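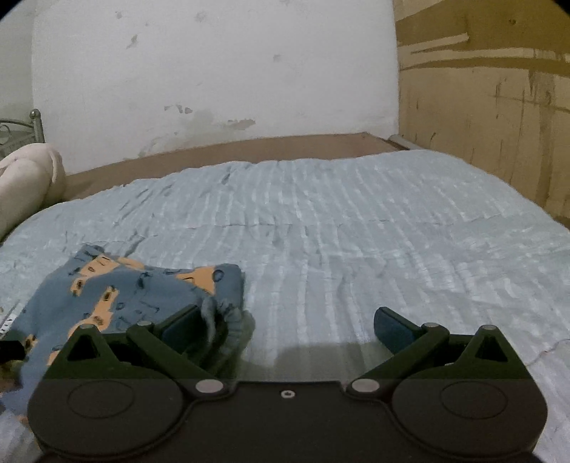 **Re: Balten evacuation, who's still waiting on a seat?**

**northshore_kel** (2019-08-23)
Looking for information for my parents, who are still in Balten. The fire is across the road south of the mill and the only way out is the air shuttle to Hoten. They registered at the Lefèvre Centre and were given number 200 on the list. Has anyone in that range been called yet?

**dmurch**
My sister was 164 and flew out last night. They go by medical need first, then families with kids, then list order. Tell your parents to keep their phones charged and stay near the hall.

**Gravelpit**
The list order is a joke. I watched 12 people get on who registered after us. When I asked at the desk I was told to sit down.

**dmurch**
Did you ask if they were medical? Oxygen users and dialysis patients were moved up this morning. It was on the notice board.

**Gravelpit**
Some were. Not all. I can tell a contractor in work boots from a dialysis patient.

**sang_to**
Sang Tô here, I'm helping at the registration desk. The contractors were on a Flomora charter, paid for by the company and separate from the shuttle. It takes 13 passengers and they offered us the one seat they had left. I agree it looked bad from the hall and it should have been announced.

**Gravelpit**
Fair enough on the charter. I still say one empty seat isn't much of an offer in a town of 1,000.

**northshore_kel**
Thanks Sang. Can they bring the dog? Dad won't leave without her.

**sang_to**
Yes, if she's in a crate. We have a few at the desk. One bag per person, up to 12 kilograms, and any prescriptions in a pocket, not in the bag.

**tamarack77**
For those already in Hoten, Régis Pruvost is matching people with billets so they don't have to stay in the arena. He's at the table beside the skate shop until 9. Bring your registration slip.

**dmurch**
My sister did that. She had a room within the hour.

**northshore_kel**
Mum just texted, they've been told to line up for the next flight. Dog is in a crate and not happy.

**Gravelpit**
Good. We're behind them, I think. Brown dog, loud?

**northshore_kel**
That's her.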